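Flilness Community Dining Room
Progress report to the Jaunzems Fund, second period
Prepared by Gwenllian Trevor

Dear Sebastián and everyone at the Fund,

Thank you for your patience with this one. I meant to have it with you by the middle of February, and then the boiler had other ideas, but we are warm again now and I have a good deal to tell you. The short version is that the dining room is open, people are coming, and the money has gone where we said it would.

Since the last report we have served 866 lunches, against the 941 we hoped for when we wrote the application. We lost most of the difference in the cold spell, when we had to close for 4 days, and I would rather tell you so plainly than dress it up. The numbers since reopening have been very encouraging, and on our busiest lunchtime we had people waiting in the hallway for a seat (they were very good-humored about it, and the soup held out).

The biggest piece of work this period has been the clearing-up routine, which you asked about when you visited. You may remember that plates and wrappers used to sit around until closing time and then two tired people had to deal with all of it at once. We now clear each table as soon as the party gets up, and we have written the steps on a card that hangs by the kitchen door.

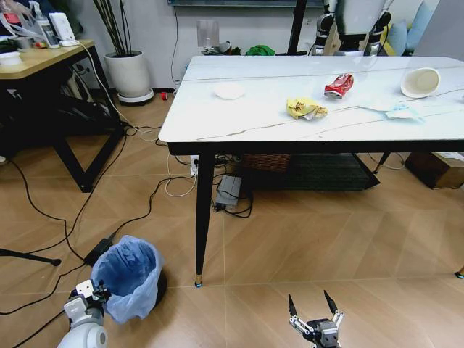 Clearing a table in the new way starts with the trash and leaves the wiping until last. We put a small lined bin on the floor right beside the table leg, so that nobody has to cross the room with their hands full. The card then takes things in order: anything that might drip goes first, so a crushed can like the red one gets picked up before the paper plate and the bowl, and after those come snack bags, used face masks and stray sheets of paper. I was a little doubtful about having it all written down, I admit, but new helpers have told me they like knowing where to begin. The marble-patterned top shows up every crumb, too, which keeps us all on our toes!

As for the budget, we have spent almost 200 dollars on bin liners, cloths and cleaning spray, a little under what we had set aside. The order from Nastau came in two deliveries and the second was short a box of cloths, but they have promised to make it good. Itetti has agreed to keep our bread price where it is through the spring, and that is a real help to us.

Next period we would like to add a second lunch sitting at one o'clock and try the clearing card with the evening group, who have their own habits and may need some coaxing - I will let you know how they take to it. I will also send the receipts under separate cover as soon as the Nastau invoice has been corrected.

With warm thanks from all of us,
Gwenllian Trevor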